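Workshop > Notebooks > Laundry bench > June

June, after lunch

Spent the morning on the spending plan for the second half of the year. Same document as last time, with the hopeful parts crossed out. Putting my reasoning down here so that when someone asks in October why we bought fingers and no lidar, I can point at a page.

What we have to spend: enough for one large thing or several small ones. What we have asked for: three large things and all of the small ones.

Gripper fingers. We are down to the last spare pair. Goel will do them at 6 a set cheaper if we take 150, a quantity that would see us into retirement. Asked for a smaller batch. They came back with the same price for 102, which I assume is how many fit in the box. Still too many. Parked, but we do need some by the end of the month, so parked on a slope.

Wrist cables. These wear out faster than anything else we own and they never make it into the plan, as they are too cheap to argue about. Then we buy them one at a time with express postage and the postage costs more than the cable. Adding a proper line for them this year. Two lengths, straight plugs only. I am not having the elbow ones again.

Second pair of arms. Vuvdale quote arrived, valid until the end of the month like every quote ever written. It leaves out the controller, the mounting plates and the training day, and includes a carry case. Have written back asking what it costs with the parts that make it move. Lead time is "some 3 months", and the last lot were late.

Hurnusus have a refurbished pair at a much nicer price. Older firmware, no support contract, pick up yourself. I like the price. I like it less when I remember who would be doing the supporting. Not ruled out as a source of spares.

Washing machine. The plan has a line for a top loader so we can compare. I'd move it to next year. The front loader has plenty left to teach us, the door alone has eaten more hours than I budgeted for the whole appliance. Also there is the plumbing question, which Facilities answer by asking who is paying, so neither of us has learned anything.

Baskets. Cheap. Get different shapes, with handles and without. Buy them in a shop like normal people and stop raising purchase orders for them, the last one needed two signatures.

Software seats. Astex renewal is due and has gone up. There's a tier below ours that does everything except export, and export is the only thing we use it for. Renew, grumble, move on.

Draft order of buying:
- cables, now
- fingers, once Goel see sense or we find another shop
- Astex, before it lapses and locks us out again
- baskets, petty cash
- arms, if Vuvdale send a real number
- top loader, next year

Left over after that: not much, and the shelving has been promised it already.

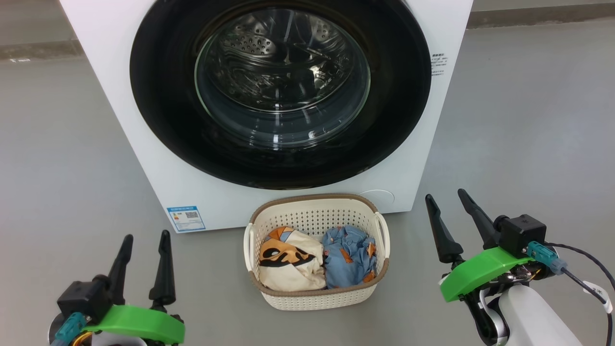
Should the refurbished arms go in the plan as a fallback?
Only as spares. Without a support contract they would cost us more in bench time than we'd save on the price.

Questions about this notebook: ask at the workshop desk | © Laundry bench | Back to top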